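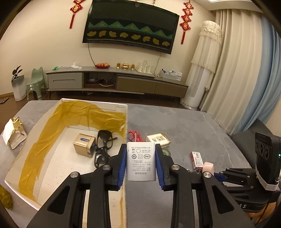

Grasp Orientation and Placement Error in Hand-Held Gripper Demonstrations of a Tabletop Packing Task

Student project report, Prurnov robotics lab course

Summary

This project asked whether the way a small object is held at the moment of grasp predicts how well a learned policy later places it. We recorded 231 demonstrations of a packing task with two hand-held grippers, labeled each grasp by orientation, and trained the same policy on different subsets. Policies trained on demonstrations with one consistent grasp orientation per object placed objects more accurately than policies trained on mixed orientations, even when the mixed set was larger. The effect was strong for flat-sided objects and weak for soft ones.

1. Background

Demonstrations collected with hand-held grippers are cheap compared with teleoperation. The operator works in an ordinary room, and the wrist camera sees nearly the same view that it will see on the arm. The cost is variety that was not asked for. Operators pick up the same object in different ways depending on how it lies, which hand is closer and how tired they are. Earlier course projects using the Stastel data format treated this variety as useful. We wanted to test that assumption on a task where final orientation matters.

2. Task and objects

The task is to move small household objects from a table into an open cardboard box. Recording took place in a furnished living room, with the background left as it was. The object set covered three groups: rigid flat-sided items such as a power adapter and small boxes, irregular rigid items such as keys and folded glasses, and soft packaging.

The power adapter served as our reference object. Its faces are flat, so the pads seat well, and its two prongs give a clear direction that can be read from the wrist image. In the reference grasp the pads close on the sides of the body and the prongs point up. The printed face is then turned toward the wrist camera, and the label is upside down. We used the label only as a visual check during annotation. The policy was not given any text input.

3. Data collection

Two operators recorded in sessions of about 40 minutes. Each episode began with both grippers above the table and ended when the last object was released. The box position was changed between sessions but not within them.

Out of 231 episodes, 78 were labeled consistent, meaning every object was grasped in its reference orientation. The remaining 153 were labeled mixed. Labels were assigned from the first image after finger closure. Both operators labeled all episodes separately and resolved disagreements by replaying the clip together. Most disagreements concerned the glasses, where "folded temples toward the palm" proved to be a poor definition.

4. Training

We used the Gasatham baseline policy with its default image encoder and action horizon. Three models were trained:

Model A - the 78 consistent episodes only
Model B - 78 episodes drawn at random from the mixed set
Model C - all 231 episodes

Each model was trained with 5 seeds. No hyperparameters were tuned between models. Training ran on the shared Wan workstation, usually overnight.

5. Evaluation

Every seed was tested on 6 fixed table layouts. We measured placement error as the distance between the object center and its target inside the box, and orientation error as the angle between the object's long axis and the target axis. A trial in which the object was dropped outside the box was counted as a failure and left out of the error averages.

6. Results

Model A had the lowest orientation error on flat-sided objects in all layouts. Model C came second and Model B third. For placement distance the order was the same, but A and C were close, and their ranges across seeds overlapped. On soft packaging we found no difference between the models that we would be willing to report.

Failure counts tell a different story. Model A failed more often than Model C when an object started in a pose that made the reference grasp awkward, such as an adapter lying prongs toward the box wall. Model A approached, closed on one edge and pushed the object away. Model C usually found another grasp.

7. Limitations

Consistent episodes also tended to be slower, and we did not control for speed. Some of the gain in Model A may come from smoother motion near the release point. The box lining was not varied, so the policies may rely on its color to locate the rim. Labeling from a single image also misses slip after closure.

8. Next steps

The obvious follow-up is to keep all episodes and pass the orientation label to the policy as an extra input. A small trial of this was started in April but the runs were not complete at the time of writing. Episode lists and label files are stored with the course data under the project folder.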